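共用作業台の「ちょい置き」を考える
生活環境デザイン演習 グループ課題報告書
Sasora班

1. はじめに

私たちの班がこのテーマを選んだきっかけは、とても単純なものでした。演習の打ち合わせをしようと共用室に集まるたび、まず机の上の物をどかすところから始まるのです。誰かが使ったスポンジ、用途の思い出せない布、どの機器のものか分からない小物。どかした物は隣の机に移るだけなので、次に来た人がまた同じことをします。最初は笑い話だったのですが、毎回続くとだんだん気になってきて、それならいっそ課題にしてしまおう、ということになりました。

先行する授業では収納家具の設計を扱うことが多かったようですが、私たちは棚を増やす前に、机の上に物が残っていく様子そのものをゆっくり眺めてみたいと考えました。少し遠回りな進め方だったかもしれませんが、この遠回りがとても楽しかったです。

2. 場所と方法

対象は、実習棟の共用室(班の中ではUsthorpeと呼んでいます。由来は長くなるので省きます)にある作業台です。観察は12月に行い、利用の切れ目ごとに机の上を見て、置かれている物と位置をノートに書き留めました。記録した回数は38回、書き留めた物はのべ123点になりました。同じ物が何日も残っていた場合は、そのつど1点として数えています。

分類には班で作った簡単な表を使いました。「拭く・洗う」「電気まわり」「入れ物」「その他」の四つです。途中で、布を「拭く・洗う」に入れてよいのか、それとも何かを包むためのものなのかで意見が分かれ、昼休みを一回まるまる使ってしまいました。結局、見ただけで使い道が分からない布は「その他」に入れています。

3. 結果

いちばん多かったのは「電気まわり」でした。黒くて小さい物は目立たず、置いた本人も忘れやすいのだと思います。反対に、赤や黄色のような明るい色の物は遠くからでもよく分かるのに、なぜか片付けられる順番は早くありませんでした。これは予想と違っていて、班の中でもかなり盛り上がったところです。目に入ることと、手に取って戻すことの間には、思ったより距離があるようです。

もう一つ気づいたのは、机のつなぎ目の働きです。2台の机を縦につなげて使っていると、手前を作業の場所、奥を物の置き場所として使う分け方が、相談もなしにできあがっていきます。誰も線を引いたわけではないのに、つなぎ目が境界線の代わりになってくれるのです。奥の机は壁に近く、人があまり回り込まないため、一度置かれた物がそのまま居着きやすいという面もありました。 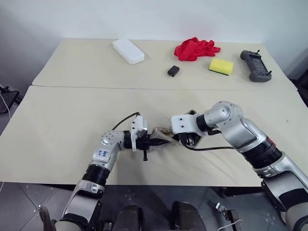 図1 つなぎ合わせた作業台。奥の机に白い箱、赤い布、黄色いスポンジなどが並ぶ。

図1の奥の机では、物どうしが重ならず、間をあけて横に散らばっています。ぱっと見ではそれほど散らかった印象を受けないのですが、いざノートや図面を広げようとすると、まとまった空きがなかなか見つかりません。面積としては余っているのに使いにくい、という状態を、私たちは班の中で「まばら置き」と呼ぶことにしました。くしゃっと丸まった布は、たためば場所をとらずに済みますし、白い箱も斜めの向きを机の端にそろえるだけで、隣の空きがずいぶん使いやすくなるはずです。

4. 提案

大がかりな収納は作らず、奥の机の端に浅いトレーを一枚置く案にまとめました。試作品の名前はKorleteyです。ふたも仕切りもなく、迷った物はとりあえずそこに入れてもらいます。仕切り付きの案も描いてみたのですが、どこに入れるか考えているうちに面倒になって机に置いてしまいそうだ、という声が班の中で多く、思いきってやめました。

スポンジだけは水気が気になるので、トレーとは別に、流し台のそばに定位置を作りたいと考えています。

5. 残った課題

トレーがいっぱいになったとき、中身を誰がいつ見直すのかは、まだ決められていません。週の初めに空にする案と、あふれたら気づいた人が空にする案があり、次の演習で両方を試す予定です。また、今回は机の上だけを見たので、椅子の上や床に置かれた物は記録に入っていません。観察ノートの原本は班の棚の2段目に入れてありますので、続きをやってみたい方はどうぞ自由に使ってください。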